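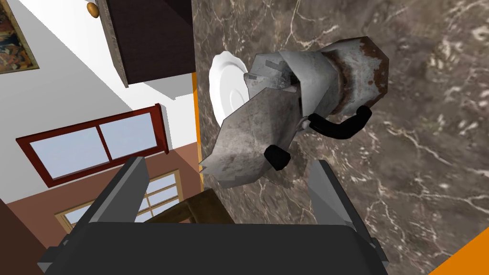
金属炊具与石材台面的日常养护，是Clunside公寓共用厨房管理中咨询量较大的事项。本页由居住服务部生活指导组编写，适用于Lindgren楼及附属楼栋的全部厨房，住户在自有厨房中亦可参照。炊具与台面在使用中彼此接触，水渍、锈渍、酸性液体和咖啡残液往往由器具传到石材表面，故两者合并说明。譬如一只下壶带有红褐色锈斑的摩卡壶横倒在抛光大理石台面上，壶与石面便都需要照看：壶身的斑迹应当清理，石面也应当尽快擦拭并检查。以下各节按器具、台面、收纳、清洁剂的顺序排列，住户可按需要查阅。

一、先行辨认材质

清洁之前，应先弄清器具由何种材料制成。厨房中常见的金属器具有铝制、不锈钢制、铸铁制、碳钢制和铜制几类，外观相近者不在少数，清洁方法却差别甚大。

铝制器具分量较轻，不吸磁铁，表面常呈灰白或银灰色，不宜接触强碱。洗碗机专用洗涤剂碱性较高，铝制品经其清洗后会发黑失光，用布擦拭时布面亦会染灰。除说明书明确允许者外，铝制品一律手洗。

不锈钢器具多带有钢印或底部标识。部分不锈钢吸磁，部分不吸，仅凭磁铁不能断定。不锈钢可以进洗碗机，但不宜长时间浸泡在盐水或含氯漂白剂中，否则表面会出现细小的点状腐蚀，且无法修复。

铸铁与碳钢器具吸磁明显，未做涂层者依靠油膜防锈。此类器具清洗后应立即擦干并加热驱除余水，不得浸泡过夜。

铜制器具多有内衬。内衬破损露出铜质的，应停止用于烹煮酸性食物，并送专业店铺处理。

搪瓷器具虽不属金属裸露类，但瓷层崩缺之处露出铁胎，同样会生锈。崩缺位于盛装食物一侧的，应停止使用。

无法辨认材质的器具，按最温和的方法处理：温水、中性洗洁精、软海绵，洗后擦干。

二、每次使用后的基本做法

器具冷却后再行清洗。高温器具骤然接触冷水，薄底锅容易变形，玻璃和搪瓷部件可能开裂。

先用刮板或厨房纸去除残渣与浮油，投入厨余桶，再用水冲。共用厨房的下水管道较长，油脂倒入水槽后在转弯处凝结，疏通时须停用整层厨房。

洗涤用水以40摄氏度为宜，过热则不便操作，过凉则油脂不易化开。洗洁精用量无须过多，以海绵上能起均匀泡沫为度。

可拆卸的部件应拆开清洗。锅盖旋钮、壶盖铰链、滤网边缘和密封圈内侧最易积存污物，建议备一支软毛小刷专用于此。小刷用后甩干水分，刷头朝上放置。

冲净后以干布擦干，再敞口晾放。仅靠沥水架自然风干的金属器具，底部与接缝处往往存水，次日即可见水痕。

三、咖啡壶与茶壶

壶类器具结构较为复杂，且许多住户习惯倒掉残液后只作简单冲洗，积垢情况较锅具更为普遍。

摩卡壶在使用后应待其完全冷却，再旋开上下壶。旋开时应握住壶身，勿以手柄借力，手柄接合处受力过大会松动。粉杯中的咖啡渣磕入厨余桶，勿冲入水槽。上壶、粉杯、滤网、密封圈分别冲洗，下壶内壁以软布擦拭。泄压阀处应留意有无水垢堵塞，可按住阀芯轻轻拨动，活动不畅的应先行除垢，除垢后仍不畅的不得继续加热使用。

密封圈属消耗件。出现发硬、变形、开裂，或加热时接口处漏汽漏水，即应更换。更换时须选用与壶型相符的尺寸，旧圈取下后将槽内残渣清净再装新圈。

手柄为塑料材质的壶，置于燃气灶时火焰不得超出壶底。

法压壶的滤网组件至少每周完全拆开清洗一次。滤网层间的咖啡油脂久置会产生哈败气味，冲洗不能去除，可用小苏打调成糊状涂抹后以软刷刷净。

茶壶内壁的茶垢可用小苏打处理。紫砂壶及其他未上釉陶壶不在此列，不得使用任何洗涤剂。

电热水壶不得整体浸水。内壁出现白色水垢时，加入清水与柠檬酸，按后文所列用量处理。

四、锈渍与变色的处理 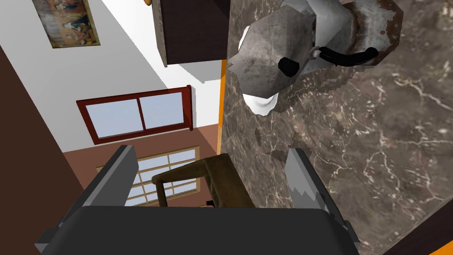 器具上的斑迹有多种来源，处理之前应先作区分。铁质锈迹呈红褐色或橙褐色，触之粗糙，以湿白布用力擦拭，布面会留下锈色。水垢中含铁时也会在器具表面形成黄褐色附着层，质地较硬，但并非器具本身锈蚀。咖啡与茶的色素沉积多偏深褐，遇小苏打容易松动。仅凭颜色不易判断，像深棕底、浅色纹的大理石台面上放着的那只灰色八角摩卡壶，壶身旧痕之间带有锈色，究竟属于哪一种，要用湿白布擦过才好下结论。检查时宜在自然光下进行，并将壶身各个棱面转看一遍，折角与接缝处尤应细看。

斑迹位于外表面且质地平整的，可按以下方法处理。

取小苏打适量，加少许水调成糊状，敷于斑迹处，静置30分钟，以软布顺同一方向擦拭，冲净擦干。效果不明显者可重复一遍。铝制器具静置时间应缩短，敷后随即擦拭，以免碱性物质使表面发暗。

对小苏打无反应的水垢类斑迹，改用柠檬酸溶液。白醋可以代替，但气味较重，共用厨房内请开窗后使用。柠檬酸与小苏打不应同时混用，二者相遇即相互中和，虽有大量气泡，去污作用反而减弱。

不锈钢与铸铁器具上的浮锈，可用细钢丝绒轻擦。铸铁除锈后须重新养锅：洗净，烘干，薄涂食用油，加热至不再冒烟，冷却后再涂一层。涂油宜薄，厚涂的油层会发黏。

斑迹位于与食物、饮水接触的内表面，且以指甲可以刮起、刮后露出凹坑的，器具已受腐蚀，不建议继续使用。泄压阀、铰链、锅柄铆钉等受力部位生锈的，同样按此办理。

表面仅有使用形成的划痕、磨痕或光泽减退，并无脱落、凹坑和异味的，不影响使用，不必强行打磨。过度打磨会去除表面原有的保护层，日后更易变色。

五、大理石及其他石材台面

大理石的主要成分为碳酸钙，遇酸即受侵蚀，抛光面会出现失光的浅色印迹。柠檬汁、醋、葡萄酒、番茄酱汁、碳酸饮料以及含酸的除垢剂，都会造成此类印迹，且往往在数分钟内形成。印迹属于表面损伤，清洗无法恢复，须重新抛光。

因此，凡用酸性溶液给器具除垢，一律在水槽内进行，不得在大理石台面上操作。盛装除垢液的容器下方应垫托盘。

日常清洁用微湿的软布擦拭，再以干布收干。需要使用清洁剂时，选用标明适用于天然石材的中性产品。Trendisura石材清洁液已在各层厨房配备，存放于水槽下方柜内，使用后请放回原处。

金属器具不得湿着放在石面上过夜。铁质锈水渗入石材孔隙后形成的黄褐色印迹，是台面报修中较难处理的一种。普通清洁不能去除，市售除锈剂又多含酸，用于大理石会使情况加重。发现锈印后请勿自行处理，填写报修单即可。

油渍渗入石材后颜色变深，边界模糊。可用小苏打加水调成厚糊敷于油渍处，覆以保鲜膜，边缘用胶带封住，待糊干后揭去并擦净。一次不能去尽的，隔日再做。

热锅、热壶不得直接放置。石材本身较耐热，但局部骤然受热可能使原有细纹扩展，表面防护剂也会受损。每处灶台旁均设隔热垫，请随用随取。

切菜应使用砧板。直接在抛光面上切割，既伤台面，也易使刀刃卷口。

台面防护剂由服务部统一涂刷，每年一次，安排在3月。涂刷期间相应台面停用，具体时间张贴于厨房门口。如需自查防护层是否有效，可在台面不显眼处滴数滴清水，水珠保持成形的为有效，水迹很快渗入并使石面颜色变深的，请通知服务部。

花岗岩台面耐酸性优于大理石，但仍不建议接触强力除垢剂。人造石台面不宜接触高温。水磨石中含有大理石碎粒，按大理石对待。

六、清洁剂的配制与存放

柠檬酸溶液：清水1升，柠檬酸粉5克，搅拌至完全溶解。水垢较厚时可延长浸泡时间，不建议提高浓度。各层备有Bendevix柠檬酸粉，袋口开封后请以夹子封紧，避免受潮结块。

小苏打糊：小苏打2份，清水1份，调匀后即用，不作存放。

中性洗洁精溶液：温水一盆，洗洁精数滴。

配制好的溶液若需短时存放，应装入带盖容器，并标明内容与配制时间。不得使用饮料瓶、调料瓶或其他盛装过食物的容器。

含氯漂白剂与任何酸性物质混合均会释放有毒气体。厨房内禁止将漂白剂与醋、柠檬酸、除垢剂同时使用，也不得先后倒入同一水槽而中间不冲水。服务部不在厨房配备含氯漂白剂，住户自带者请用后带走。

钢丝球不作为通用清洁工具。不粘涂层、铝制品、抛光不锈钢、石材台面均不得使用钢丝球。海绵的粗糙面同样会在抛光面留下细痕，使用前请确认。

海绵每日用后拧干，竖放通风。出现异味即更换，不必等到破损。

抹布按用途分开：擦器具、擦台面、擦地面各用各的，颜色对照表贴于柜门内侧。

七、台面摆放与器具收纳

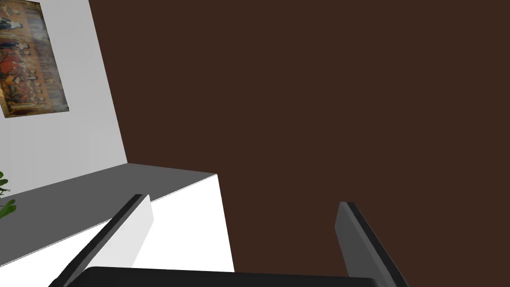
Harriet Sorensen来信指出，本页旧版只讲清洗不讲摆放，而她所在楼层的台面问题多半出在摆放上：壶和锅洗完后沿着台面边缘排成一列，别人取东西时衣袖一带就倒，残水顺着石面流到接缝里。她建议规定洗后的器具一律靠里放置，并在沥水架下加接水盘，另外希望把壶类与锅类分层收纳，免得小件总被压在大件下面。

上述意见已予采纳，现就摆放与收纳规定如下。

洗后器具置于沥水架，沥水架下须有接水盘。接水盘中的积水每日早晚各倒一次，由当日使用厨房的住户随手完成。

台面边缘不放置任何器具。细高的壶、瓶、量杯应靠墙一侧放稳，手柄与壶嘴不得朝向通道。

器具倾倒后应先扶正，检查壶盖、壶嘴与手柄有无变形，再擦净台面。玻璃或陶瓷器具碰撞后须检查有无裂纹，有裂纹的用厚纸包好并注明“碎玻璃”，单独投放。

锅具叠放时，两件之间垫软布或锅垫，带涂层的锅务必垫隔。大件在下，小件在上，叠放高度以单手能够平稳取出为限。

壶类器具收纳时不要旋紧，上下壶分开或虚合，壶盖敞开。完全合紧的壶内部潮气无法散出，再次打开时常有异味，密封圈也会因长期受压而变形。

铸铁锅存放前薄涂食用油，锅内放一张厨房纸吸潮，锅盖不盖严。

刀具插入刀架或装入刀套，不得散放于抽屉内。

共用柜格按房号划分，器具上请以耐水标签注明房号。没有标签而又占用公共台面的器具，服务部将移入暂存箱，保留30天后统一处理。

长期外出的住户，请在离开前将自有器具洗净擦干，收入柜格，清空柜内的开封食品。

八、除垢步骤

以下步骤适用于摩卡壶、不锈钢水壶及类似小件金属壶具，电热水壶只参照内壁浸泡部分。全过程在水槽内或托盘上进行。

第一步，确认器具已完全冷却，倒净残液。

第二步，拆下所有可拆部件。密封圈如为橡胶材质，不与金属件一同浸泡，单独用温水和洗洁精清洗。拆下的小件放入小碗，以免落入下水口。

第三步，逐件查看，记下斑迹和积垢的位置。以一手握住壶身、另一手托底，将壶侧转，对着光线看底部和下壶的棱角。底座外缘与加热面相接之处最易遗漏。
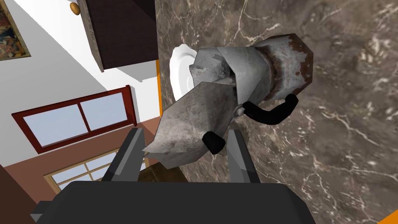 第四步，按前文比例配制柠檬酸溶液，水温40摄氏度，注入下壶或将部件浸入盆中，液面须没过积垢。

第五步，静置30分钟。铝制器具应减半时间，其间查看一次，表面有明显发暗时立即取出冲洗。

第六步，以软刷刷洗棱角、螺纹和阀口。螺纹处顺纹路刷，不要横向用力。

第七步，清水冲洗2遍，冲至手触没有滑涩感。

第八步，以干布擦干外部，内部倒扣在干布上沥水，其后敞口晾放，至完全干燥再装回。

第九步，装回后先以清水空煮一次，煮出的水倒掉不饮用。空煮时留意接口有无漏汽，泄压阀有无异常声响，发现问题随即关火，冷却后重新检查安装。

第十步，倒掉除垢液时同时放水冲洗水槽，并用湿布擦拭水槽周围的石面，再以干布收干。溅到大理石上的酸液请勿等到收尾时再擦，溅上后随即以清水擦去。

九、常见情形

器具洗后擦布发黑。多见于铝制品，系表面氧化层受损，用中性洗洁精反复洗擦数次，布面不再明显染色后可以使用。此后勿进洗碗机。

不锈钢锅底出现彩虹状斑纹。系加热形成的氧化膜，无碍使用，以柠檬酸溶液擦拭即可减轻。

锅底烧焦。加水没过焦层，放入一匙小苏打，小火煮开后关火放凉，用木铲或硅胶铲推除。铝锅不宜用此法，可换用温水和洗洁精浸软后再推。

壶中有金属味。新壶及久置未用的壶较易出现，以清水空煮数次，仍不能去除的，检查内壁有无腐蚀。

石材台面出现圆形浅印。多为杯底或瓶底的酸性饮料所致，以指尖抚过若感觉较周围粗糙，即为酸蚀，请报修。手感光滑而颜色偏白的，可能是硬水水垢，先用中性石材清洁液擦拭，不得刮除。

台面接缝发黑。先以软刷蘸中性清洁剂刷洗，收干后观察。接缝胶脱落或翘起的，报修更换，勿自行涂抹密封胶。

水槽龙头根部积垢。用厨房纸浸柠檬酸溶液后包裹龙头，注意不要滴到石面，事先在龙头周围铺一圈干毛巾。取下后冲净擦干。

十、报修与领用

台面锈印、酸蚀、裂纹、接缝脱胶等情形，请在厨房门口的登记簿上写明楼层、台面位置和发现日期，可附简要说明。服务部于5个工作日内到场查看。

清洁剂、海绵、接水盘和隔热垫可到Lindgren楼一层服务台领取，凭房号登记。摩卡壶密封圈等私人器具配件不在供应之列，请住户自行购置，购置前宜携带旧圈比对尺寸。

对本页内容有补充或更正意见的，可投入服务台意见箱，或交当层联络人转递。

居住服务部生活指导组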